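Two-finger grippers on the bimanual cell – bottle slips, camera placement

Forum: End effectors and sensing
Page 1 of 1

plondeck_pete
Posting this before I lose the notes. We've got a two-arm bench setup at Hundthorpe and I'm trying to pick fingers for it. Same parallel gripper body both sides, black two-finger type. Question is whether to keep the stock fingers or go with the longer pads from Florkholm. Task is boring. Pick up a water bottle, hand it over, put it down. Button is on the table too because the second task is press it without knocking the bottle.

Ran 59 picks on stock fingers, then swapped and ran the same again. Stock dropped the bottle 3 times, all on the handover. Florkholm pads dropped none but they bumped it on approach way more. Not sure thats a win.

Chest height camera view:

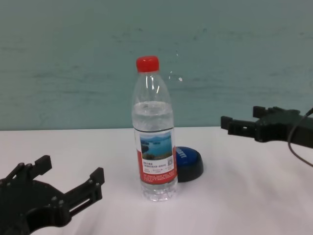

Chest cam. Both grippers on approach, bottle in front of the button.

Anyone run long pads on soft plastic bottles? Mine buckle when I close past the setpoint.

gripnotes
What force are you closing at? Soft bottle with the cap on is a weird load, it pushes back and then it doesn't.

Also which band are you grabbing. Label area is slick on most of these. I go for the ridges at the bottom if the table clearance allows.

plondeck_pete
Going by current limit, not force. Controller is the old Crabtree one, no real force readout. Limit is 405 on the left and 416 on the right, in whatever units Crabtree thinks those are. Tuned by feel. Right one always needed more.

Grabbing mid label. Haven't tried the ridges, the lower finger gets too near the table for my liking.

ychk_bench
There's your problem, mismatched limits. On handover one side wins and the bottle twists. Set them the same and redo it before buying pads.

plondeck_pete
They don't grip the same at the same number though. Checked with a cheap load cell back in November. Right is weaker at 405.

ychk_bench
Then fix the right one. Drag in the gearbox or a bad screw at the finger joint. Tuning around it just hides it.

Yung-ching Yip
Disagree a bit. I had a pair like this and no amount of cleaning made them match. Different batch, different motor. Per side limits are fine if you write them down and recheck after every finger swap. Did you recheck after the swap? Longer finger, less force at the tip for the same current. So your two runs aren't the same test.

plondeck_pete
No. Did not recheck. Ok that's a fair hit.

gripnotes
So the long pads dropped none with LESS squeeze? That's kind of in their favor then.

Yung-ching Yip
Or the bigger pad area is doing it. Put big pads on the short fingers and find out.

Pao-chu Fu
Different question, what's the camera plan? From chest height the bottle covers part of the button. If your policy or your detector only gets that view, the press task is going to suffer no matter what fingers you use.

plondeck_pete
Two views. Chest one and a head one. Wrist cams are on order from Plondeck (no relation, I just liked the name). Head view is higher but honest answer it isn't a huge help on the overlap:
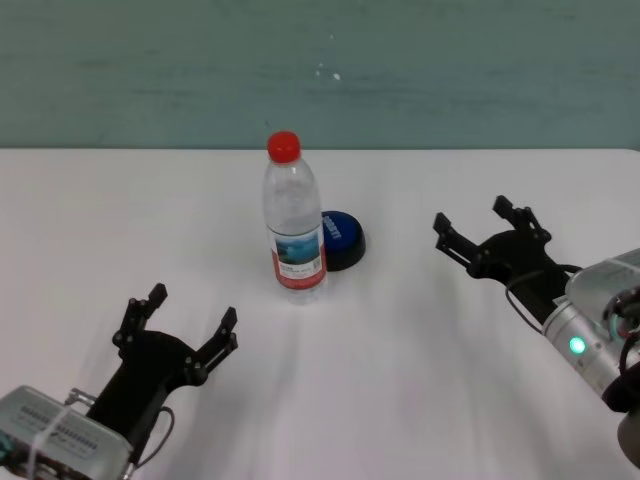 Head cam. Fingers open on both sides, left gripper nearer the camera.

You get a lot more of the arms in it which I like for debugging. Label text is unreadable from up there, don't care.

Pao-chu Fu
Yeah, button still partly behind the bottle. Head cam is fine for the big picture but I'd want something off to one side. Your right gripper is further back than the left, so a side camera on the left would see past the bottle to the button and still have the right fingers in view.

Try that before wrist cams. Wrist cams see great until the moment the fingers close and then it's all bottle.

ychk_bench
Hard no on skipping wrist cams. Clear plastic on a white table is miserable from far away. Edges vanish. The red cap is the only thing I'd trust from that head view. Up close you at least get the ridges.

Pao-chu Fu
I said before, not instead.

ychk_bench
Fine. Still think he should order of importance it the other way. A side cam is one more thing on a stand that somebody kicks.

gripnotes
Could also just put a darker cloth down? White on clear is making it hard on yourself.

plondeck_pete
Could. But all my earlier runs are on white and I want to compare. Maybe a second set on gray later.

Yung-ching Yip
Watch the cable on the right gripper too. In the chest view it hangs down pretty far. I had one like that catch on the table edge, and it looked exactly like a weak gripper in the logs. Took me a full afternoon.

plondeck_pete
Huh. Right is my weak side. Will tie it up shorter and rerun the load cell tonight.

Plan for now
– cable on the right, then load cell both sides, both finger sets
– stock fingers with the big pads glued on
– side camera on the left, cheap one, see if the button clears
– leave the Crabtree alone untill the rest is done

ychk_bench
Swap the two grippers left to right while you're in there. If the weakness moves with the gripper it's the gripper. If it stays on the right it's cable or controller.

plondeck_pete
Good one, adding it. Four screws a side, not bad. Will post numbers when I have them.

gripnotes
Post the ridge grab too if you try it. Bet it beats mid label on either set of fingers.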